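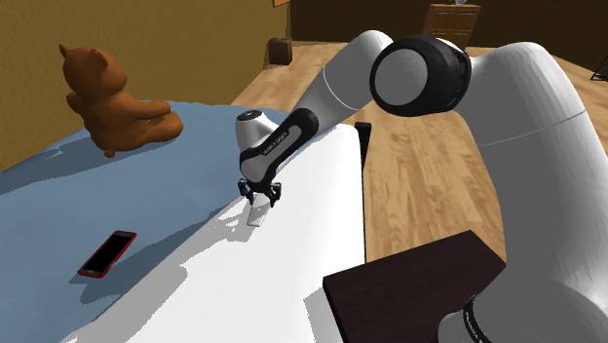 Arm over the bed in the simulated bedroom, with the bear and the phone on the blue blanket.

On Tuesday I sat down again with the budget for our small lab. The question is simple: how much do we simulate before we pay for a real arm? For now all of our work is rendered, and the main cost is computer time. We planned 60 hours a month and in April we used 53, so this part I am not worried about.

The gripper is more difficult. In the close view the fingers stand on both sides of a flat upright piece, the left tip almost touching it and the right one with a small gap. Such a gap is free in simulation. On real hardware I must plan for spare fingertips.

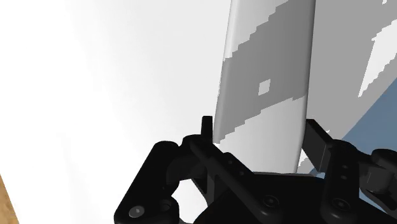

Posted by Malathi Chowdary in Planning

I asked two suppliers, Clamar and Arnier. Clamar offers a set of 7 fingertips for 267 dollars, but the delivery can take up to 60 days. Arnier did not send a price yet. I also put a line for a used mattress and bed frame - my colleagues forgot this completely, and a bed needs floor space too.

My present plan is to order the fingertips first and leave the arm for the next budget. If you bought from Arnier before, please write me how long you waited.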